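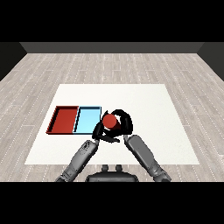
April, workshop log. Spent the whole evening on the sorting task in the sim before I let the Gumede arms near the bench again. The grip is finally behaving! I've got the red cylinder up in the black hand right next to the blue tray, with both arms coming in at a V, and that's tighter than I'd like (the fingers overlap the corner of the tray from this view). Fatima Le Roux thinks I should slide both trays left 42 mm and leave the arm paths alone, so I'll try that first. Seed is 2895, step limit still 400. Also need to order two more wrist bolts from Trusen.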